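Posted in: Makers & Workshops | 2019-10-13
736 shares | 2 comments

Workshop members set secondhand arm to work on chess problem

Members of the Weerakoon shared workshop have been working since January on a robot arm that can set up and play out chess problems on an ordinary small board. The project, which goes by the name Rernix, is being built in the evenings by a handful of members, most of whom had never programmed an arm before.

The group is doing much of the work in simulation first. A model of the arm, the table and the room runs on a desktop computer at the back of the workshop, and each new piece of code is tried there before it goes anywhere near the machine itself. The members say the arrangement has already saved them from at least one bent finger. 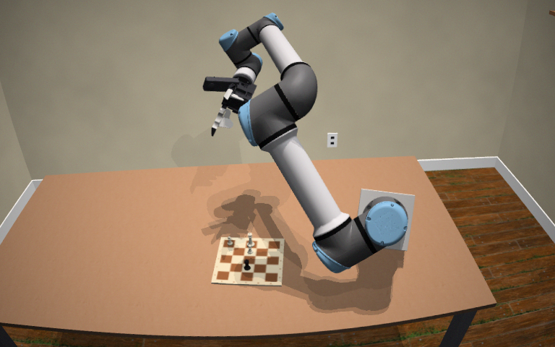 The Rernix group chose chess problems over full games in order to keep the number of pieces down. A problem needs a few men on the board and a short list of moves, and a mistake is easy to spot. In the simulated room the arm is bolted to a square plate near the right side of the table, with the board toward the front left and only three pieces standing on it. That leaves a fair reach from the base to the squares, and the group spent several weeks deciding whether the plate should go closer. It stayed where it was, as moving it in made the arm fold up awkwardly over the near squares.

The arm was bought secondhand for about 2,000 dollars, paid for out of the workshop's equipment fund and a collection among members. It came without software. The group writes its own, on top of a free simulation package, and keeps the code in a shared folder that any member of the workshop can open.

Picking up a piece is the part that has taken the longest. A pawn is short and a king is tall, and the height at which the fingers should close is different for each. The first version of the program used one height for everything and knocked pieces over when it moved between them. The current version looks up the piece in a table and approaches from directly overhead, then lifts straight up before traveling sideways.

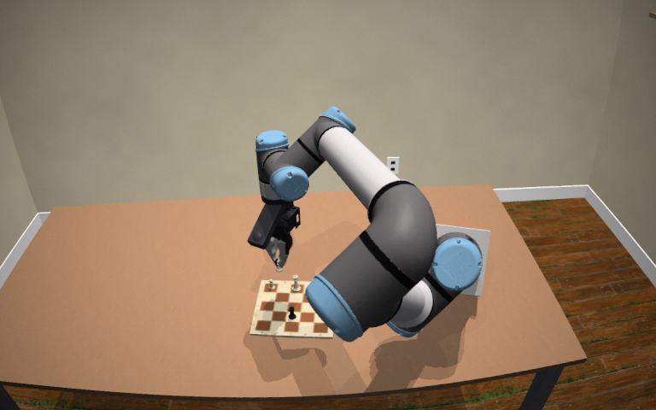 The simulated arm reaches toward the far edge of the board, with its gripper angled down at the table. Picture: Rernix group

Shadows have been a second difficulty. The group wants the arm to find the pieces by camera, and in the room at Weerakoon the ceiling lights throw the arm's own shadow over whatever it is reaching for. The simulation was set up with strong shadows for that reason. Members change the position of the light between runs and keep a note of which pieces the program loses track of. Dark pieces on brown squares remain the worst – the program still mistakes one for a patch of shade now and then.

A small parts supplier, Preltel, gave the group a set of spare finger tips after one of the members wrote to ask for a price. The tips are softer than the ones that came with the arm and will be fitted before the next round of tests on the real board. 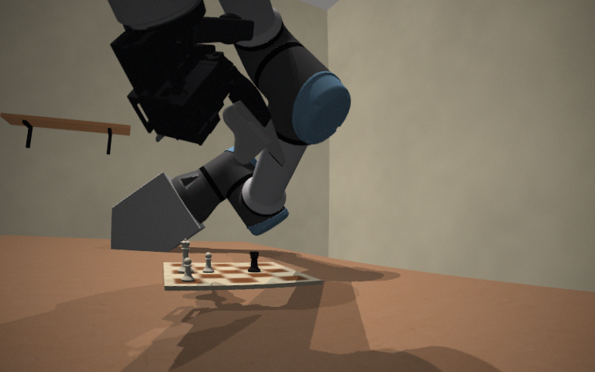
Those tests are planned for January, when the workshop's long bench comes free. The group means to run the same short problem over and over, setting the pieces back to their starting squares by arm as well, and to leave it going for a whole day if the motors stay cool. The simulated version has been through 2,000 runs of a single move, and the members want to see how far the real machine falls behind it.

There is no plan to sell anything. Another workshop, Gunex, has asked for the lookup table of piece heights and will get a copy along with the rest of the code once the comments have been tidied up. The Weerakoon members have also had questions from a school chess club, which wants to know if the arm could be brought along to a meeting. For now the answer is no – the plate is bolted down and the arm takes two people to lift.

The workshop is open to visitors on the first evening of each month. Anyone who wants to see the simulation running can ask at the front desk. Members with experience of camera calibration are asked to leave a note on the project board.

Tags: robot arms, chess, simulation, shared workshops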